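From: Nabila Morsy
To: drorndale-residents
Date: Sun 7 June
Subject: Re: [drorndale-residents] Street parking, the book swap, and the bread question

Kaan Demirtaş wrote:

> Three things before I forget them.
>
> First, whoever is leaving orange cones on Verdale Street overnight, please stop. They are not yours and neither is the street.
>
> Second, the book swap shelf is full again. I counted four copies of the same diet book. One of you had to be fourth.
>
> Third, several people asked me at the potluck how to get bread to rise in these apartments, and I told them to ask Nabila, as mine came out like a roof tile. Nabila, could you write something up for the list? Short is fine.
>
> Kaan

Kaan,

Short is fine, he says, to a woman who has been waiting since November for somebody to ask.

On the cones I have no comment except that I sleep on the other side of the building and can prove it. On the diet book, I gave one copy and I took one back, so my conscience is clean.

Now, bread. I have seen the roof tile. I ate some of the roof tile, out of respect. Here is what I think went wrong, and it is the same thing that went wrong for me the first winter I lived here.

Our kitchens are cold. The recipe says "leave in a warm place for an hour," and whoever wrote it had a warm place. We have a counter over an unheated stairwell. An hour on that counter does nothing at all. Mine usually takes closer to three, and in January I have gone to work and come home to find it just about thinking it over. Stop looking at the clock. Poke the dough with a wet finger. If the dent springs right back, leave it alone. If it comes back slowly and not all the way, you can shape it.

If you want to hurry, put the bowl in the oven with only the light on. Do not turn the oven on "just for a minute." Younes Berrada did that, got a phone call, and baked a mixing bowl. He has given me permission to tell this story, or at least he has not replied to my message asking. 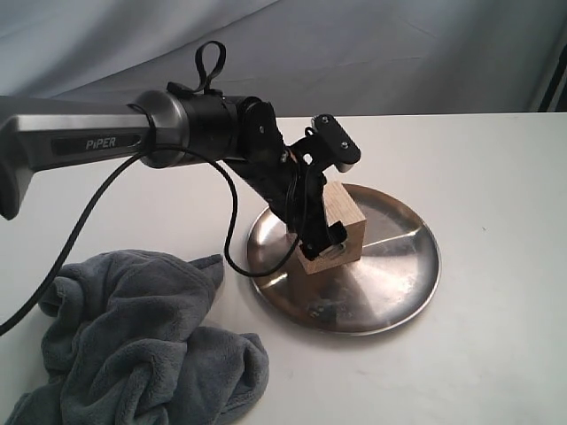

The next problem is flour. Everybody adds too much. The dough sticks to your hands, you panic, you throw on another handful, and then another, and by the end you have made something you could resole a boot with. Let it stick. Mix it rough, cover it, and walk away for half an hour. When you come back it will be much better behaved and you will get to feel that you did something. Then wet your hands and fold it over on itself a few times. I do this every half hour or so while I am home, and when I am not home I don't, and my family has never been able to tell which loaf was which.

Buy a scale. Youssra Kettani and I have been arguing about this for years. She uses a tea glass that belonged to her grandmother and her bread is better than mine, so please do not bring her into it.

For a plain loaf I use 500 grams of bread flour, 350 of water, 8 grams of salt and half a teaspoon of dry yeast. You will see recipes with a whole packet of yeast. That works too, it is faster, and the bread tastes like the packet. If yours has been in the cupboard since you moved in, stir a pinch into warm water with a little sugar first. No foam after ten minutes means it has passed on and you should let it go.

Bake it in a heavy pot with the lid on, with the oven as hot as ours will go. Mine claims 475 and I have never believed it. Lid off after half an hour, then keep going until it is darker than you are comfortable with. Then add another 5 minutes. Pale bread is the one thing on which Youssra and I agree.

Then comes the part that Marwa Benmoussa refuses to do, which is wait. Let it cool. I give it 90 minutes on a rack. Cut it hot and the middle goes gummy, and you will write to this list saying the recipe is wrong. During Ramadan I set mine to bake in the afternoon so that it is cool by sunset, and it is the only time of year that anyone in my house leaves a loaf alone long enough.

I have a jar of sourdough starter if anyone wants some. It needs feeding, it smells like a paint store, and it has survived two vacations in the back of my fridge. Bring your own jar. The last three I lent out are still at large, and I know which floor they are on.

Kaan, come up on Saturday morning if you like and we will make one together. Bring flour. Leave the cones at home.

Nabila
Apartment 4, the door with the bad bell, so knock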